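October, a bit after 2 pm. Moving the front room stuff over to Dririsdale side. Noreen wants it done before the painters.

Phones first. Asset list says 1,768 for the white desk one, sticker on the back is half gone so I'm taking Mpho's word for it. Line is dead on the old wall jack, dial tone fine on the Evora one. Checked twice. Keypad needs a wipe w/ alcohol, didnt get to it.

Round table stays. Black marble top, heavier than it has any right to be — do NOT drag it, the floor marks.
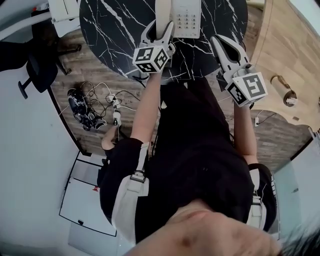 *notes: Mahsa Nouri / corrections in pencil: Hyun-seo Ma*

White phone on the round table, coiled cord still on it. Leave the cord on, last time we bagged them seperately and ended up with 4 spares that fit nothing.

Floor by the table: power strip and the black and white cables want untangling before anyone rolls a chair thru there. Sneakers to the shelf pls. Small white adapter goes in the Potgieter box with the others.

Quote from Sondeveck for new handsets came in, 3,127 with install, 1,395 without. Palesa says without. Agree — we can do our own jacks.

Still to do
- label both ends of phone line
- wipe keypad
- felt pads for table (ask Mpho which drawer)
- call Noreen back re: key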